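Inside the Brimgate Cooling Loop

The Lelari plant at Brimgate runs one Tonus heat exchanger on its wort line. The unit has 2 stages. Stage one uses mains water, and stage two uses chilled glycol. Wort enters at some 90 °C.

Ciarán Tully, who maintains the line, flushes both stages after every brew. A Noonan filter rated at 100 microns protects the inlet. Its screen is changed in August.

Black wire shelving:

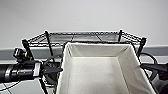
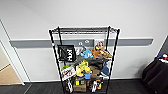

Water Recovery

Heated water from stage one goes to the hot liquor tank and is used for the next mash.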